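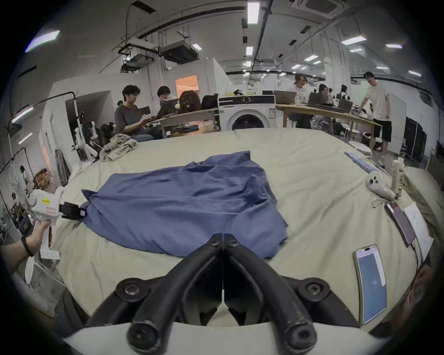 **Mivgate by Nikau Tomoana: did the ending work for you? (SPOILERS)**

**pagecount_pat**

Finished Mivgate last night and need to talk to people who have read it. Spoilers for the whole thing from here down.

Quick setup for anyone who forgot: every family in the town of Hinby has to give up one memory a year to pay for water. The clerks pick which one. Brøndum is sixteen and works in the sorting room, and she finds a memory filed under her own name that she never gave. It's number 869, and it belongs to the year her brother left.

I liked the first two thirds a lot. Then she gets into the archive, opens 869, and the chapter stops. The next chapter is four years later and she's running the sorting room. We never find out what was in it. I went back twice to see if I had missed a page.

Did I miss something, or does he just leave it out?

**torvill88**

You didn't miss it. He leaves it out. I thought it was the best choice in the book. She reads it, and then she takes the job she has hated since page one. That tells you what kind of memory it was.

**marrowbone**

I don't agree. It tells you she changed her mind. It doesn't tell you why. I read 935 pages on my e-reader (large type, so your number will be different) and I wanted the why.

**pagecount_pat**

That's where I am too. I don't need everything explained, but the memory is the whole plot. Her mother talks about it. The clerk talks about it. There's a break-in that takes up four chapters.

**torvill88**

Read the dinner scene again, the one right before the break-in. Her mother sets out the extra plate and says "You always were the one who asked." I think 869 is Brøndum asking the clerks to take her brother instead of her. She gave him up, and then they took the memory of doing it as a kindness.

**quietshelf**

I had a different reading. I thought the brother volunteered and she let him. Same plate scene, but I took "asked" to mean she asked him to go.

Either one fits with her taking the job, I think. She wants to be the person who decides what gets taken.

**marrowbone**

Both of those are good and I would have been happy to read either one in the book.

**dunlin_reads**

Can we talk about Gurkamix? Why is there a talking vending machine in this novel? My daughter is 14 and it was her favorite character. I skipped half its lines. It sells soup and gives advice, and then it's gone by chapter 20.

**quietshelf**

It's the only character who remembers everything, because the clerks don't tax machines. It tells Brøndum the price of soup used to be 700 and nobody else in town believes her when she repeats it. That's how she works out they are losing more than one memory a year.

**dunlin_reads**

OK, I missed that completely. I'll tell my daughter she was right.

**marrowbone**

I did like Gurkamix. My problem with that part is the date. The soup label says 2,061 and then the town history says the water ran out long after that. Either it's a mistake or the label isn't a year.

**torvill88**

It's a batch number. The other labels in the storeroom have numbers too and they go up by one.

**marrowbone**

Fair enough. I took it for a year the whole time.

**pagecount_pat**

I reread the plate scene at lunch. I can see torvill's version now. I still think it should have been on the page, even one line of it. A reader in the age range this is sold to is going to think a chapter got dropped, and I'm 41 and I thought that.

**torvill88**

I teach ninth grade and had six kids read it for book club in April. Two of them were mad about it. The rest argued for the full period about what was in 869, and none of them thought it was a printing error.

**pagecount_pat**

Then it's just me. Is there a second book planned? The last page has her pulling a file with no name on it, and that looked like a setup to me.

**quietshelf**

I haven't seen one announced. I'd rather he left it alone.

**dunlin_reads**

I'd read one if the vending machine comes back.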